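Batura Module, Handout 4: Gathering Demonstrations
Revised 2 November 2018

Last week's reading left several of you with the impression that a learning system learns. It copies, and it copies whatever you gave it, including the bit where you scratched your nose. Today is about giving it something worth copying.

4.1 What counts as an example

An example (the reading says "episode", and so will the exam) is one attempt at one task from start to stop. It holds the camera images, the joint positions of both arms, the state of both grippers, and a line of text saying what was being attempted. Leave out the line of text and you own a very large film of some arms.

The coursework task is called Yap. Snack bars begin in a basket and are to end up in the bins. One bar per grasp, either arm, no throwing.
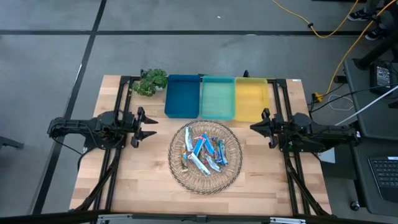
Figure 1. Yap: two arms, three bins, one basket of bars.

Before recording, check that the bins are empty, the grippers are open and the bars are in a heap. Tip them in and leave them. Students have a touching urge to lay them out in rows, and a system trained on rows will meet its first real heap with something like despair.

4.2 How many is enough

More than you have. The Zitholm set, which you will be using for the first assignment, holds 3,276 episodes. After we removed the ones with missing joint data, a frozen camera or no text line, there were 3,000 left, a figure so tidy that I recounted it. Of those, 1,218 contain at least one failed grasp followed by a second try. Keep these. A system that has only ever seen success has no idea what to do after a fumble.

4.3 Labelling the stages

Poltent, our labelling tool, wants each episode cut into reach, grasp, carry and release. It will accept any cut you like, however silly, and thank you for it.
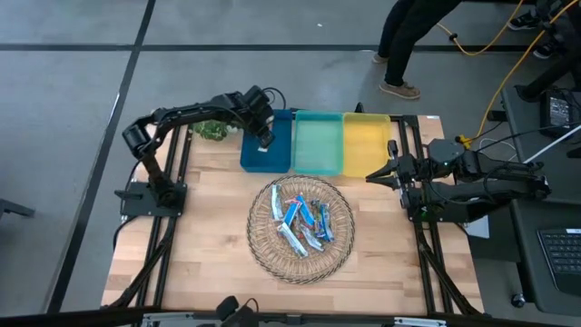 Stage boundaries cause more arguments than anything else in this module. Release begins when the fingers start to open and at no time before, however near the bin the gripper has got. With the left gripper down in the blue tray and the small white object still pinched between its fingers, the label is carry. Each arm also gets its own track, so an open right gripper over by the yellow tray tells you nothing about the left one. In last year's coursework 418 episodes came back with a single label covering both arms. They were all marked accordingly.

4.4 For next time

Label the first ten Zitholm episodes in Poltent, on your own. Then swap with a neighbour and compare boundaries. Bring the disagreements, in writing, and leave the grudges at home.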